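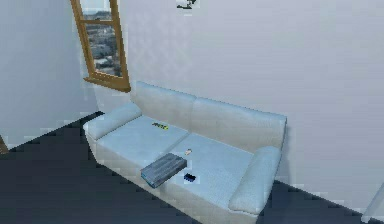

Figure 3. Simulated living room used in the setup procedure, with the sofa and several small objects on its seat cushions.

4. Setup and Upkeep of the Simulation Cell

4.1 Purpose of the cell

The mobile robot used in this study, referred to as Troklow, is developed and tested in two settings. The first is a furnished room at the Odemberg laboratory. The second is a simulated cell, which runs on a single workstation and supplies the rendered views on which the object search module is tuned before any trial with the physical machine. This section describes how the simulated cell is configured, how it is kept in working order between trials, and how faults in it are found and repaired. The physical room is treated in Section 5.

The two settings are maintained separately. A change to the robot's camera mount or drive base is entered first in the laboratory record and only then copied into the simulation. The reverse order was used in the early part of the project and led to a period in which the simulated camera stood higher than the real one. The results from that period have been excluded from all tables in this paper.

4.2 Scene preparation

Each scene is stored as a room shell together with a list of furniture and a list of small objects. The shell contains the walls, floor, window and door openings. Furniture is fixed in place at load time and does not move during an episode. Small objects are placed afterward by a separate routine, which selects a supporting surface, drops each object from a short height and waits for the physics engine to report that it has come to rest.

Sofas receive particular attention in this procedure. The seat of a typical sofa model is slightly curved, and the line between two cushions forms a shallow gap. In the room shown in Figure 3, a gray-blue book lies flat near the front edge of the seat, where the two cushions meet, and a small dark navy object lies close to it on the right cushion. A placement of this kind is useful for testing because the book is easily separated from the pale upholstery, while the tiny beige object farther back differs much less from its background. Placements in which an object has sunk below the cushion surface are rejected.

The rejection test compares the lowest point of each object with the height of the collision surface directly beneath it. If the difference exceeds the permitted margin, the object is removed and placed again, up to three times. If the third attempt fails, the scene is marked for inspection by a member of the team and is not used until it has been cleared. A. Lehner and R. Hettiarachchi carried out all inspections reported here.

4.3 Camera and lighting settings

The simulated camera is set to match the calibration of the physical unit. Lens settings are read from a file that is produced by the calibration routine at Odemberg and are never typed in by hand. Camera height and tilt are stored with the robot model, so that a change in the mount is carried through to every scene at once.

Lighting is held constant within an episode. Rooms with windows are given an outdoor backdrop, such as the distant city visible through the wooden-framed window in Figure 3. The backdrop serves only as a visual background and has no collision surface. It can, however, affect the automatic exposure setting of the camera model when a large part of the view is taken up by glass. Automatic exposure was therefore turned off for all runs, and a fixed value was chosen for each room shell.

Render resolution was kept low in order to hold the control loop at a steady rate. One effect is that long, slanting boundaries, including the line where a dark floor meets a light wall, have a stepped appearance. The floor detection module was at first sensitive to these steps and reported false obstacles along the base of the wall. Two remedies were compared: raising the resolution for all runs, and smoothing the floor mask before it was passed to the planner. The second was adopted, as it placed less load on the workstation and required no change to the stored scenes.

4.4 Routine upkeep

The cell is checked on a fixed schedule. Before each block of 40 episodes, the operator restarts the simulation server, clears the texture cache and loads a reference scene from a known camera position. The resulting view is compared with a stored copy. Any visible difference in furniture position, surface color or object placement stops the block until the cause has been found. The check is short and may be performed by any trained member of the group.

A longer check is made whenever the rendering software or the graphics driver is updated. In this case the full set of 115 scenes is loaded in turn, and the placement routine is run once in each. The operator records the number of rejected placements and compares it with the previous count. A rise in rejections after an update has usually pointed to a change in the way collision surfaces are built from the furniture models – a matter that cannot be judged from the rendered view alone.

Software versions are locked between checks. During the main series of trials, automatic updates on the workstation were disabled, and the installation disk was copied to a second drive. The copy was used once, in July, after a failed driver update left the server unable to start. Work resumed on the same day, and the reference view was reproduced without any difference.

4.5 Faults and repairs

Three kinds of fault were met during the study. The first was the loss of a texture, which caused a piece of furniture to appear in a flat default color. This fault was found by the reference check and was corrected by reloading the asset package. It did not affect the motion of the robot, but episodes recorded while it was present were repeated.

The second was slow drift of small objects on soft furniture. An object reported as resting could continue to slide by a very small amount at each time step, particularly on a cushion whose surface sloped toward the front. Over a long episode, the object's stored position no longer agreed with the position given to the scoring routine. The repair consisted of raising the friction value of all upholstered surfaces and putting resting objects to sleep in the physics engine until the robot came into contact with them. D. Cassim prepared the corrected surface files, which were then tested on every sofa and armchair in the collection.

The third fault concerned furniture placed close to walls. Where the back of a sofa stood within the safety margin of the wall behind it, the planner sometimes treated the narrow space between them as a passage. The robot would then turn toward a space it could not enter and remain there until the episode timed out. Filling such spaces in the occupancy map removed the behavior. The filled map is now produced at load time, and the original is kept alongside it for comparison.

4.6 Records

All changes to the cell are entered in a maintenance log, which gives the operator's name, the reason for the change and the result of the reference check that followed. The version used for the results in Section 6 was closed on 11 Nov 2021, after a joint review by A. Gasser and S. Schwaiger. No scene, surface file or camera setting was altered after that point. Minor corrections to the log itself – chiefly missing entries for restarts – were made later and are marked as such.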